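Convocatoria de participantes: estudio sobre hábitos de descanso en trabajadores a turnos

Palo busca participantes para un estudio sobre el sueño y los horarios de trabajo. Está dirigido a personas que trabajan de noche o en turnos rotatorios y que residen en la comarca de Bredach. No se trata de un ensayo clínico: no se administra ningún medicamento ni se modifica el tratamiento de quien ya lo tenga.

El estudio empieza en enero y cada participante colabora durante 4 semanas. Hay plazas para 200 personas. Si se reciben más solicitudes, se asignarán por orden de inscripción dentro de cada grupo de horario, con una lista de reserva que se mantendrá abierta hasta el final del estudio.

Quién puede participar

Personas mayores de edad con contrato en vigor que lleven al menos seis meses trabajando de noche o en turnos que cambien cada semana o cada dos semanas. Nos interesan especialmente la sanidad, la limpieza, la panadería industrial, la vigilancia, el transporte de mercancías y la logística, pero se admiten solicitudes de cualquier sector.

No pueden participar quienes tengan previsto cambiar de horario o coger vacaciones durante esas semanas, las personas con un diagnóstico de apnea sin tratar, las mujeres embarazadas y quienes convivan con un bebé menor de un año. Tener un segundo empleo no es motivo de exclusión, pero hay que indicarlo en la solicitud.

Solo se admite una persona por domicilio.

En qué consiste

Al comienzo se hace una entrevista individual de una hora en nuestra sede. Se pregunta por el horario laboral, las comidas, el consumo de café y tabaco, el ruido y la luz del dormitorio y el reparto de las tareas de la casa. La entrevista puede ser por la mañana o a partir de las seis de la tarde.

Después, cada participante rellena un diario en papel o en el teléfono, a elegir. Se anota a qué hora se acuesta, a qué hora se levanta, si ha dormido la siesta y cómo ha sido el descanso en una escala del uno al cinco. Se tarda menos de cinco minutos. Los días libres también se rellena.

Durante la segunda y la tercera semana se lleva además una pulsera que registra el movimiento y la luz ambiental. Se puede mojar y no hace falta cargarla. Si en su puesto de trabajo no se permite llevar nada en la muñeca, puede quitársela durante el turno y anotar la hora en el diario.
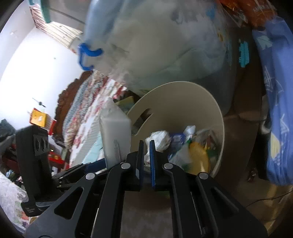 Al terminar hay una segunda entrevista, más corta, que puede hacerse por teléfono. La pulsera se devuelve en mano o por mensajería, con los gastos a nuestro cargo.

Compensación

Cada participante que complete el estudio recibirá 300 euros por transferencia bancaria en el mes siguiente a la última entrevista. Quien lo deje antes cobrará la parte correspondiente a las semanas completas. El importe está sujeto a la retención que proceda. Los billetes de autobús para venir a la primera entrevista se abonan aparte, previa entrega del justificante.

No se piden fianzas por la pulsera. En caso de pérdida, avísenos cuanto antes para enviarle otra.

Datos personales

Las respuestas se guardan con un código, separadas del nombre y de los datos de contacto. Su empresa no sabrá si participa ni tendrá acceso a los resultados. Cualquier persona puede retirarse cuando quiera, sin dar explicaciones, y solicitar que se borre lo que haya aportado hasta ese momento.

Los resultados generales se publicarán en un informe de acceso libre. Para esta línea de trabajo ya contamos con más de 3000 cuestionarios breves recogidos en la fase anterior, llamada Fikre. Quienes contestaron entonces pueden presentarse también a esta convocatoria.

Cómo inscribirse

Rellene el formulario de la sección Participar de esta misma página. Hay que indicar nombre, edad, municipio, sector, tipo de turno y un teléfono con la franja horaria en la que prefiere que le llamemos. No llamamos por la mañana a quien nos diga que sale de trabajar a esas horas.

Si no puede usar el formulario, pase por la recepción del edificio Skosto, segunda planta, y pida una solicitud en papel. El personal de recepción puede ayudarle a rellenarla.

Responderemos a todas las solicitudes, también a las que no se admitan. El plazo se cerrará cuando se cubran las plazas y se anunciará en esta página.

Responsable de la convocatoria: Giang Hầu, coordinación de participantes.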